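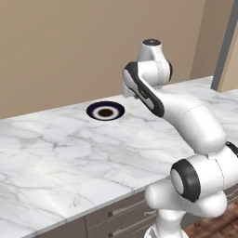
Testberichte › Software › Simulation

Trakon Küchenpaket im Test: Simulierte Arbeitsplätze für Roboterarme

Von Yolotzin Zamudio

Das Küchenpaket von Galang ist eine Erweiterung für die Simulationsumgebung Trakon. Es liefert fertige Küchenszenen mit Arbeitsplatte, Unterschränken und Geschirr, in die ein eigenes Armmodell geladen werden kann. Ich habe das Paket seit Mai im Einsatz, überwiegend für Greifaufgaben mit einzelnen Schalen und Tellern.

Installation

Das Paket kommt als Archiv mit 2.381 Objekten. Auf unserem Rechner lief die Einrichtung ohne Fehlermeldung durch, nur der Pfad zu den Texturen musste von Hand gesetzt werden. Die Anleitung nennt dafür noch den Menüpunkt aus der Vorversion. Wer Manau als Steuerungsschicht nutzt, braucht zusätzlich den Adapter, der separat heruntergeladen wird.

Darstellung

Die Oberflächen sind ordentlich. Marmor mit grauer Äderung und Metallgriffe an den Schränken sehen brauchbar aus, die Wände bleiben schlicht. Auf hellem Stein hebt sich dunkel gerändertes Geschirr gut ab, was die Erkennung leicht macht. Für ein realistisches Training ist das fast zu leicht. Ich habe deshalb früh auf weißes Geschirr gewechselt, und die Trefferquote ging spürbar zurück. Die Beleuchtung lässt sich in Helligkeit und Richtung verstellen, die Farbtemperatur leider nicht.

Physik und Greifen

Hier liegt die Schwäche. Flache Schalen rutschen beim ersten Kontakt weiter, als sie es auf einer echten Platte täten. Von 100 Versuchen mit den Standardwerten waren 63 erfolgreich. Mit erhöhter Reibung wurde es besser, die Werte muss man aber für jedes Objekt einzeln eintragen. Meine Kollegin Nafula Kinyua hat dafür ein kleines Skript geschrieben – ohne das hätte ich an dieser Stelle aufgehört.

Die Kollisionsprüfung zwischen Arm und Plattenkante arbeitet zuverlässig. Schubladen lassen sich öffnen, Schranktüren nur in einem Teil der Szenen.

Preis und Support

Die Jahreslizenz kostet 2.587 Euro, mit Support 3.233 Euro. Auf zwei Anfragen kam die Antwort jeweils am nächsten Vormittag, einmal mit einer korrigierten Datei. Das Konkurrenzpaket von Festton ist günstiger, enthält aber keine beweglichen Schubladen.

Bewertung

Plus: große Objektauswahl, stabile Kollisionsprüfung, schneller Support
Minus: Reibungswerte ab Werk unbrauchbar, Anleitung veraltet, keine Farbtemperatur

Für Gruppen, die ohnehin mit Trakon arbeiten, kann ich das Paket empfehlen. Wer neu einsteigt, sollte zuerst die Testversion mit drei Szenen laden und darin das Verhalten der flachen Teile prüfen.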